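Wrist camera dropout in sim: does it help a cluttered-surface pick policy?
Sim & Transfer board, 6 replies

flustovwood
Posting a result from July before I lose the notes. Policy is trained entirely in simulation on the Salham living room set, two camera streams, wrist and room. During training we zero the wrist stream on a random fraction of steps. Baseline is the same network with no dropout. Each was evaluated on 642 episodes, same seeds.

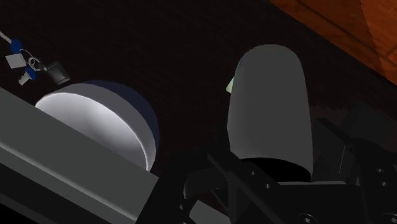 Failures without dropout concentrate in the last few centimeters of the approach. With dropout, 301 of the baseline failures became 93. Training set was 2,000 demos for both.

kettleloop
What fraction? And is the 93 counted on the same seeds that failed before, or total failures for the new policy?

flustovwood
0.3, fixed. Total failures for each policy, so my wording was bad. Overlap between the two sets I have not computed.

Piyumi Bepari
Then I would not call it a viewpoint effect yet. Dropout regularizes. Run the same fraction on the room camera and see if you get the same drop.

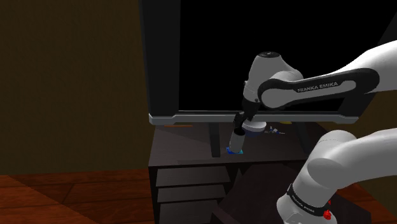 Room camera, Franka arm over the cabinet top.

flustovwood
Added the room view for reference. The room camera control is queued.

wondard_user
Disagree with Piyumi. We tried room-only dropout on Figueiredo's shelf task and it made things worse. Wrist was the one the network leaned on.

Piyumi Bepari
Different task, different clutter. A shelf blocks the room camera in ways an open cabinet top doesn't. I'd still want the control, and at least three training seeds. One seed per arm of the comparison is thin.

kettleloop
+1 on seeds. Also report failures by object size. Small flat things on a dark top are where I'd expect the room stream to give you very little.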